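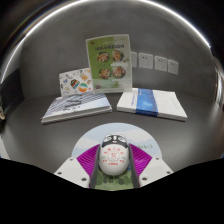 January 11, 2025

**Progress report: Lurine desk manipulation software**
Prepared by Zsófia Kerekes, Grondenley, for the Mac Suibhne fund

We've had a really good stretch since the July report, and the part I'm happiest about is perception. Lurine can now take a wide-angle view from the hand-held gripper, straighten it out, and give the planner a usable map of a desktop with everyday things on it. In July we were still marking object outlines by hand!

## Perception

The fisheye correction used to be a separate step that ran overnight. It now runs inside the main pipeline, and the whole chain goes from raw video to object outlines in one command. Flat books turned out to be a great test. Their covers carry stripes and bands that the old segmenter loved to split into several objects, and the new one merges regions that share a page edge. Upright cards are harder. When one overlaps another, the software still joins them now and then, and the planner ends up with one wide obstacle where it should have two.

We also fixed a bug that had been bugging everybody: printed surfaces were being read as depth. A picture of food on a menu card, or a landscape on a mat, has shading that the depth network took seriously. Training with printed textures pasted onto flat planes brought those errors down a lot, and we'd like to keep going in that direction.

## Pose tracking

Tracking loss was the biggest item on our list in July. Of the 31 desk recordings in the current test set, 5 still lose the gripper pose at some point. All of them involve a fast turn toward a plain wall, where there's very little for the tracker to hold on to. Zikulik's relocalization module picks the pose back up in 3 of the 5, and we have a patch under review for the others (it keeps older keyframes alive longer, so memory use goes up a bit).

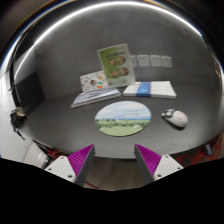
*Gripper open over the desk, with the landscape mat and a rounded white object in front of the books.*

## Planning and control

The grasp planner now scores approach directions before it scores contact points. That sounds like a small change, but it made the code so much easier to read, and the planner stops wasting time on grasps that would need the fingers to pass through a book. Small rounded objects get their own width estimate, taken across the narrow side.

On the control side, we replaced the fixed closing speed with one that depends on the estimated width. It's still simulation only.

## Tooling

The replay viewer is finished, and I use it every day. You can scrub through a recording, see the outlines and the planned approach together, and flag a bad segment with one key. Flagged segments go straight into the next training run.

## Next period

- Merge the keyframe patch and rerun the full test set
- Separate overlapping upright cards
- Move width-based closing speed from simulation to the arm
- Write the setup guide for Zikulik's team

Spending is on plan. We'd like to move 7 days of unused travel time into engineering for the card work, and I'd need your approval for that before we schedule it.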